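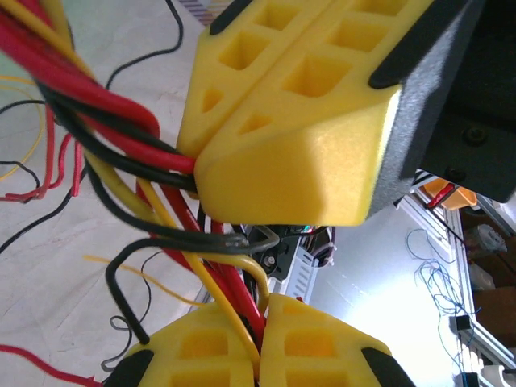 **Grutley, 3 Apr 2021** – Petek, the cable and wiring firm, has opened a sorting bench for used low-voltage wire at its Skulamwood workshop. Offcuts and old wiring from local repair shops will be separated there by colour and thickness, then bundled for reuse or sent for stripping.

The bench takes red, black and yellow insulated wire in the first stage. Other colours will be accepted from November. Lengths under 90 mm go straight to the copper bin. Longer pieces are straightened, checked for breaks in the insulation and tested for continuity before they are tied.

Sorin Petek, who runs the workshop, said the trial period covered 378 kg of mixed wire from 10 repair shops in the Brorno district. Most of the time was spent on untangling. "Thin wire is the slow part," he said. "It coils round the thick cable and you cannot pull on it without damaging a joint."

Joints covered with heat-shrink are left in place if they pass the test. Bare or twisted joints are cut out. Stripped ends are trimmed back to sound insulation, and any component still attached is removed and stored separately – it is not thrown in with the wire.

The work surface is white, chosen after a darker one made black wire hard to pick out. Milovan Dumitrescu, who drew up the sorting procedure, said each batch is spread out loose before any bundle is made up, with thick cable lifted off first.

Shops wishing to send material should pack it dry, in open crates, with batteries removed. Mains cable is not accepted. Crates are collected every 4 weeks, and sorted bundles are offered back to the sending shop before they go on general sale at the Skulamwood counter.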